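Re: [mending-list] patches on jeans, and the folding question

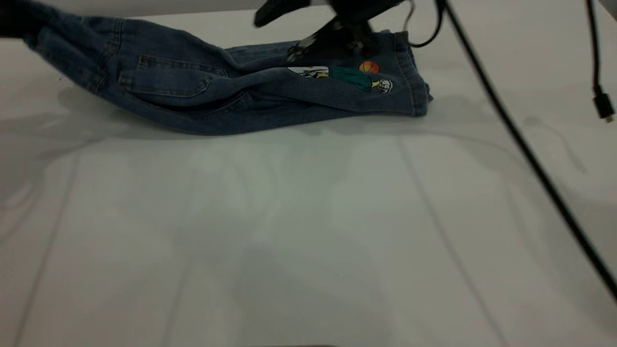 Blue jeans, basketball patch and company, still in need of a proper fold.

Hi all,

I've been meaning to answer this one since it landed in the digest, and then October got away from me (school shoes, a leaky dishwasher, the usual). I'm quoting the whole message below because I know some of you read on your phones and lose the thread:

> Hello everyone, longtime reader, second time posting. I have two kids who
> live in jeans and I've gotten into the habit of sewing embroidered patches
> over anything that looks weak. I love doing it and they love picking them
> out. Three things are driving me up the wall though.
>
> 1. The patches lift at the edges after a few months. I iron them on first
> and then go around with a straight stitch. Should I skip the ironing?
>
> 2. Once there are several patches close together the leg gets so stiff
> that the jeans won't fold. I do the normal fold in half, then thirds, and
> I get a lump. The drawer won't close. I have tried rolling and now I have
> a round lump.
>
> 3. The hems. We turn them up twice so they'll last two years, and that
> makes the lump worse.
>
> Is there a trick, or do I buy a bigger dresser? Also, does anyone
> still use Justgate thread? My shop stopped carrying it and I'm down to the
> end of my last navy spool.

OK! I have opinions on all three.

First, the ironing. I'd keep it, but only to hold the patch in place while you sew, so think of it as a pin that doesn't poke you. A straight stitch just inside the border is what lets the edge come up, in my experience. Go over the border itself with a narrow zigzag, or by hand with a whip stitch if the patch is small. I do the little ones by hand now, always. The one with the tiny cartoon face took me most of an evening because there's hardly any edge to catch, and I kept wanting to go right through the black outline, which would have looked awful. Small stitches in white, matched to the patch and forgotten about.

For the bigger round ones (the basketball, for instance) the machine is fine. Use a denim needle, a 16, and go slowly. I turn the hand wheel myself when I get to a place where the patch sits over a seam. I have snapped enough needles there to know better, and one of them went past my ear with a ping I can still hear.

Thread color: I used to match everything to the denim and I've changed my mind. Match to the border of the patch. On the basketball I used orange, and on the green one I went through my entire box looking for that teal before I gave up and bought a spool. It was worth the trip. In the bobbin I run plain navy so the inside of the leg looks decent.

About Justgate: I still have some, but I haven't seen it on a shelf in ages either. The Võ shop near us has a bin of odd spools by the register and I've found a few in there, mostly browns. I've switched to Valtura for machine work and I get along with it. It's a touch fuzzier and I clean out the bobbin case more often. For hand sewing I wax it first. If anybody knows of a stash of the old Justgate navy, please tell us both!

Now, folding, which is really why I'm writing, because I fought with this for years.

The half-then-thirds fold puts every thick part of the jeans on top of every other thick part. Waistband on hem, pocket on patch, patch on patch. Of course it's a lump. What I do now:

Shake them out hard and lay them down on a table. A bed is too soft, you can't push against it. Mine usually land looking like the pair up top, all bunched into ridges with the back pocket puffing up in the middle and one patch half swallowed by a fold. I pull each leg out from the hem end, one at a time, and run my palm from the seat down. Do the pocket flat too, because a puffy pocket will fight you all the way through.

Then lay one leg over the other, the way you'd expect, but with the patched leg on TOP and the patches facing up. I had them on the inside for the longest time, thinking I was protecting them. All I was doing was making them bend around the other leg.

Next, look at where your patches are before you make a single fold. They decide where the folds go. A crease can run above the cluster or below it, and it shouldn't run through it. With a cluster down near the hem, I fold the bottom of the leg up just past the last patch, so the whole group lies on one flat panel like a page in a book. Then the waist end comes down to meet it but stops short, so that waistband and hem sit side by side and don't stack. You end up with an uneven-looking rectangle. It is not the rectangle from the magazines. It does go in the drawer.

If the patches are scattered all over, fold in half once only and hang them over a bar. Some pants are just not drawer pants and I've made my peace with that.

Hems. Ah, the hems. Turned up twice, plus the original hem, and you've got a stack of denim that stands up by itself. Two things help. One is to unroll the turn-up when you put the jeans away, if it isn't sewn. That's obvious but I didn't do it for the longest time because I was worried about losing my measurement. (A safety pin at the fold line, inside. There's your measurement.) The other, if it IS sewn, is to pound it. I mean it. Dampen the hem, cover it with a cloth, iron it with steam, and then go at it with a rubber mallet or a clean hammer on a cutting board. Jeans hems soften up beautifully after that. Do the side seams especially, that's where all the layers meet. Do warn the household first, and the downstairs neighbors if you have them.

And please don't pound the patches. The embroidery goes flat and shiny and it never comes back, ask me how I know.

About placement, since you'll be adding more: I've gotten pickier about leaving some bare denim between them, a finger's width or so. When they're packed edge to edge the whole area turns into a board, and the denim starts to wear right at the outside of the board, and then you need another patch, and so on until you have a suit of armor. With a gap the fabric can still bend between them. Long patches I like to set on the diagonal. It's easier on the knee and I think it looks more lively, too, like things were tossed there. Straight up and down looks like a uniform to me, but that's taste.

Washing, quickly: inside out, cold, zipper closed, and out of the dryer while still a bit damp. The heat is what loosens the glue under the ironed ones, so if yours are lifting, that's the other place I'd look. I dry mine the rest of the way flat on the table. They come out a little stiff but one good shake fixes it.

A money note, because somebody asked off-list. I order patches from Ledside in the mixed bags. They come 200 to a bag and you can't choose, so you get a lot of things no child of mine would wear (so many anchors). But there are always good ones in there, and the leftovers are great for tote bags and for covering the logo on a hand-me-down backpack. I split the last bag with my sister. If anyone here wants to split the next one, write to me directly and I'll put you down. I'll order once I have enough takers. I get first pick of anything with a ball on it. Sorry, house rule.

Oh, and somebody wanted the old thread on reinforcing pockets from behind before you sew a patch over them. It's message 301 in the archive, and the subject line says "zippers" for some reason, so searching for pockets won't find it. The piece about using worn-out pajama cotton as backing is near the end and it's very good. I've done it on two pairs.

Let me know how the side-by-side fold works in your drawer. And does anyone have a good way to get that gray iron-on glue residue off denim after you've pulled a patch? I've tried rubbing alcohol and it mostly moved the glue to a new spot.

Off to deal with the rest of the laundry pile,
your mender with the mallet

--
mending-list: 3,938 members
To switch to the daily digest, reply with DIGEST in the subject line.
Please trim quoted messages when you reply (yes, I know, I didn't)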